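Can a robot do my chores yet? Your questions, answered

Last updated 17 April 2018

I get a lot of post about this. Ever since I wrote up the Rotcombe open day, people have been asking me when they can hand over the washing-up, and I've been answering them one at a time in the evenings, which is daft. So I've put the usual questions on one page. I'm not an engineer, by the way. I fixed kitchen appliances for a living for years and now I mostly write about them, so take the technical bits as coming from a keen bystander.

Can I buy a robot that does the housework?

One that does all of it, no. You can buy a machine that hoovers a floor and another that mows a lawn, and both are pretty good so long as you pick up the socks first. A dishwasher is a robot too if you squint, and so is a washing machine. What you can't buy is the thing everyone really wants, the one that loads the dishwasher, empties it again and knows where the big saucepan lives.

Why is it so hard? My four-year-old can put a cup on a table.

Your four-year-old is a marvel! Four years of practice, all day long, with two hands full of nerves and a brain that forgives a near miss. A machine has to work out where the cup is, which way the handle points, how hard to squeeze and what to do when the cup slides a bit. Then somebody gives it a different cup and off we go again.

Mugs are a favourite with people who work on this, and I can see why. The handle is a lovely thing to grab but it's small, it sticks out at whatever angle it likes, and if you go in slightly wrong you knock the whole lot over. Then there's where you're going with it. Nobody's worktop is bare. Mine has a toaster, a radio, three jars and a phone charger on it, and all of that has to be steered round.

How do they teach a machine something like that?

There are a few ways. The old way was to write out every movement, which works nicely in a factory where the part turns up in the same spot every time. The way I find more fun is to have a person do the job, over and over, while holding the same sort of gripper that the robot will have. The person brings the common sense and the gripper gets the record of what was done. You can do that at a kitchen counter as easily as at a workbench. 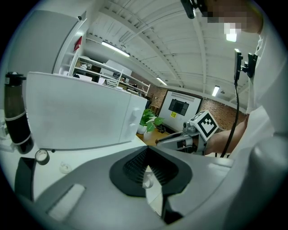 It's slower than using your own fingers, mind. I had a go with a pair of grippers at Rotcombe and felt as if I was making tea in oven gloves. You lose all the small stuff you never knew you were doing, like rolling a handle round with your thumb. I got better after a while, and I came away with a lot more respect for my thumbs.

Does it need two arms?

Depends on the job. One is fine for moving a cup or pressing a button. Opening a jar needs two, and so does folding a sheet, putting a pillow in a pillowcase or holding a door while you put a plate inside. I'd say most kitchen work goes better with two. The trouble is that two arms can also get in each other's way, and I've seen a pair lock elbows over a colander like stags.

What about a microwave? Surely that's easy?

Easier than some. Round knobs are kind to a machine because there's something to get hold of. Flat touch panels are a pain, as you have to press the right patch and there's no click to tell you it worked. Doors vary like mad – some pull, some have a push button, some want a real yank. If you're choosing a new one and like the idea of a helper some day, I'd go for knobs. I'd go for knobs anyway, they last longer and I can fit a new one in ten minutes.

Are shop floors further ahead than homes?

Yes, by miles. Ross Menzies runs the packing side at Irkiment and showed me round last August. They had a machine putting jars into trays, and on the shift I watched it did 687 jars and dropped 2. That's better than I'd manage! But every jar was the same jar, the light never changed and there were no cats. The next bench along was returned goods, all shapes and sizes, and that was still people, with no plans to change it that Ross would own up to.

He also told me that swapping the machine to a new tray had taken them most of a week. I think about that whenever somebody tells me a home robot is just round the corner. My cupboard gets swapped round every time my sister stays.

Which chores will go first, do you think?

My guess is clearing a table into a crate, wiping flat surfaces and moving laundry from one machine to another. Ironing can wait a long time. So can anything with a fitted sheet. Cooking from scratch I'd put a fair way off, though stirring a pot is well within reach.

Would it be safe round children and pets?

I'd want to see a lot more testing first. The small arms I've met at Dravby were gentle, and stopped when I leaned on them. A light arm can still drop a full mug of tea on somebody, though, and it won't say sorry.

What would one cost?

I can't tell you, as there isn't one in the shops to put a price on. A reader in Pascu wrote that she'd pay 220 a month for one that did dishes and nothing else. My own limit is lower, but then I quite like washing up. Good thinking time.

Will it put cleaners out of work?

I don't see it soon. The cleaners I know do a hundred different things in a morning, and half of those are noticing. A machine that wipes the counter won't spot that the tap's dripping. I do worry more about the packing jobs, where the work is the same all day, and I'd rather the firms talked about that openly with the people doing it.

Can I come and see one working?

Rotcombe do open days now and then, and you can usually have a turn with the grippers if you ask nicely. Wear sleeves you can push up. Last time they had 151 visitors and one kettle, so bring a flask.

My question isn't on here!

Send it in using the contact form and I'll add it when I next update the page. Please don't send me your broken toasters, I've retired from those.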